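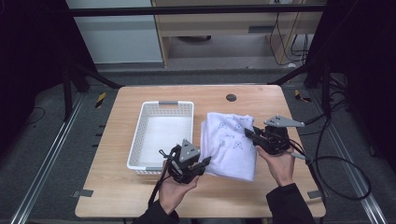
Fig. 4. White basket and folded printed cloth on the table, basket to the left.

Section 3: Folding and putting away the printed cloths

By now you should have your table in place and your Hollov basket put together (if the handle insert is still in its bag, please go back to Section 2, as it is much easier to fit while the basket is empty). This section takes you through folding the cloths and laying them in the basket, so that they come out again flat, tidy and ready for use. It is a pleasant job once you have the knack, and you will have the knack by your third or fourth cloth!

Before you start

Put the basket on the left half of the table, with its long side running away from you, and keep the right half clear for folding. If you are left-handed you may find the opposite arrangement kinder, in which case simply swap left and right in all the steps that follow. Wipe the table over with a barely damp cloth and let it dry. If your table has a cable hole in the top, fold a little nearer to you, as corners do like to slip down into it.

Note: Cloths must be completely dry before they are folded. The holes in the basket let some air through, but a damp cloth in the middle of a pile will smell musty within a day or two, and then the whole pile has to be washed again.

Folding

1. Lay the cloth on the table with the printed side down and the long edge towards you. Smooth it from the middle outwards with the flat of your hand.

2. Find the stitched hem. Pull it gently along its length until it lies straight. Hems often shrink a touch more than the rest of the cloth in the first few washes, so don't worry if yours needs a bit of coaxing.

3. Bring the far edge over to meet the near edge, so that the drawings are now on the outside. Line up the corners first and let the middle follow.

4. Fold in half again from right to left. You will have one rounded, folded side and one side where the edges show.

5. Press down lightly with both hands and sweep any trapped air towards the open edges. There is no need to press hard - thick towelling springs back whatever you do, and it looks all the better for it.

6. If the cloth is still too long for your basket, make one more fold, again from right to left. Small cloths can be left as they are.

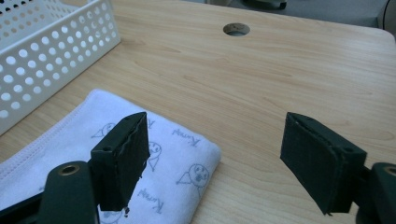 Fig. 5. The double-stitched hem and the printed figures on the folded cloth.

Note: On cloths with lettering as well as figures, you may like all the words to face the same way in the pile. Turn the finished cloth on the table until the words read properly from where you will be standing when you take it out. It makes no difference to how the cloths keep, but Dragica Kadrić, who tested this section for us at home, wouldn't hear of leaving it out.

Filling the basket

7. Slide one hand under the cloth and rest the other on top. Keep the rounded fold pointing towards you and lift the whole thing in one go. Lifting by a single corner will undo your good work.

8. Lower the cloth to the bottom of the basket and let go of it gently. Tuck in any loose corner so that it isn't caught against the side.

9. Carry on with the rest of the cloths, turning every second one round so that the thick folded sides don't all build up at the same end. Stop a finger's width below the rim.

Caution: Do not push the pile down to make room for more. Overfilling bows the long sides outwards and can work the handle insert loose. Always check that the insert is seated firmly before you carry a full basket, and support the bottom with your other hand on the stairs.

If the pile leans

Take out the top few cloths and look for one that has been folded unevenly, usually with a corner doubled under. Refold it from step 1 and put the others back. If the pile still leans, you probably have two sizes mixed together, and they will be much happier in separate baskets.

Washing the basket itself is covered in Section 6.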